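About Ilness

Ilness is a car care shop and mail order business run by Themba Moodley from a unit in Sesten. We sell polish, pads, cloths and shampoo, and we don't believe most of what is printed on the bottles.

That sounds odd coming from a shop. But Themba spent years buying "nine-month protection" that was gone by the second car wash, and he started keeping notes. The notes now cover 454 products. Over 300 of them we won't stock.

Our tests are dull. We use the same old bonnets, the same tap water and a cheap lamp, and we write down what happened. If a maker sends us a chart, we ask who drew it. Usually the answer is the maker.

We have doubts about our own results as well. Three bonnets is a small sample, and Sesten's water is hard. What works here may streak where you live — please tell us if it does.

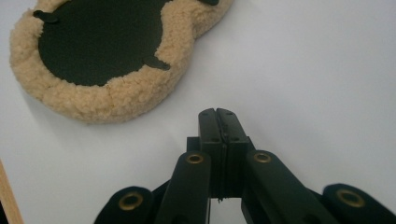
We take no money for reviews. Voicu and Ranari, the two lines we sell most of, pay the same as everyone else to be on our shelves, namely nothing. Both have had products dropped from the list, and neither was pleased.

Our mailing list has 3,761 people on it. We write when we have something to say, so you may not hear from us until August.

The shop is open on Saturday from 9am. Bring your half-used bottles and your complaints.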